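Unit 6 handout: Storing water at home
Household Preparedness, evening course, Sidodstead Adult Learning Center

Read this before class. Bring it with you, along with the floor plan you drew for Unit 5.

## 1. How much to store

The usual planning figure is one gallon per person per day. Half of that is for drinking. The rest covers cooking, brushing teeth and a basic wash. It doesn't cover laundry, flushing or a garden.

Plan for at least three days. Two weeks is better if you have the space. A household of four needs 12 gallons for three days and 56 gallons for two weeks.

Add more for:

- hot weather
- anyone who is pregnant or nursing
- anyone who is sick, especially with fever or diarrhea
- pets (a medium dog drinks up to half a gallon a day, more in summer)

The Verkutside main break is our case study for this unit. It left 708 homes without tap water, and 131 of them were still without it on the fifth day. Look at the street map in your packet and mark the two places where water was handed out. Then measure the walk from the far end of the hill streets. Keep that distance in mind when you get to section 3.

## 2. Choosing containers

Use containers made for food or drinking water. Look for a food-grade statement from the maker. The recycling number alone doesn't tell you this. A number 2 in the triangle means high-density polyethylene, which is used for milk and water but also for bleach and motor oil.

Don't use anything that has held chemicals, fuel or cleaning products, even if it has been washed many times. Plastic takes up small amounts of what was in it and gives them back slowly. Milk and juice jugs are also a poor choice. Traces of sugar and protein stay behind and feed bacteria, and the thin walls crack after some months.

A container that will stand on a counter or shelf should have a flat base and a lid that closes tightly. Opaque or milky plastic lets in less light than clear plastic, and less light means less algae. It still belongs in a dark place for long storage.

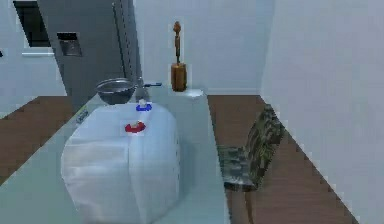 ## 3. Weight and where to put it

Water weighs 8.3 pounds per gallon. A full five-gallon container is therefore close to 42 pounds before you count the container. Many adults can lift that once. Fewer can carry it up a flight of stairs, and you may have to do it in the dark.

Work through these points with your floor plan:

1. Put heavy containers on the ground floor or in a basement, directly on a solid surface.
2. Keep them away from the water heater, the furnace and direct sun.
3. Keep them in a different room from gasoline, paint thinner and pesticides. Vapors can pass through plastic.
4. Leave some empty space in any container that may freeze.
5. Split the supply between two rooms. If one is flooded or blocked, you still have the other.

For large tanks, check the floor first. The 2,000-pound tank in the Protau worksheet holds less water than most people guess. Work out the number of gallons, leaving out the weight of the tank itself, and write your answer in the margin.

## 4. Filling

Wash the container with dish soap and rinse it well. To sanitize, mix one teaspoon of plain, unscented household bleach in a quart of water, pour it in, close the lid and shake so that it touches every inside surface. Wait 30 seconds. Pour it out and let the container air dry, or rinse it with clean tap water.

Do the caps too. People often skip them. Threads and gaskets hold dirt, and if a container has more than one opening, each one needs its own cleaning and its own check for leaks.

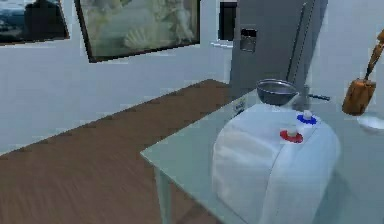
Fill from the cold tap, using a clean drinking-water hose if the container won't fit in the sink. Close it without touching the inside of the lid. Write "drinking water" and the date on a strip of tape. Replace the water every six months. Treated city water needs nothing added. For well water, ask the county health office how it should be treated before storage.

## 5. Using it

Pour into a smaller pitcher and serve from that. Don't dip cups or hands into the main container. Once it is open, keep it closed between uses, and finish one container before starting the next.

## Homework, due Sat 21 January

- Calculate your household's need for three days and for two weeks.
- List every container you already own that meets the rules in section 2.
- Mark two storage spots on your floor plan and note the weight at each.
- Read the Schouten chapter on boiling and filters, but skip the table on iodine. We will go over a newer one in class.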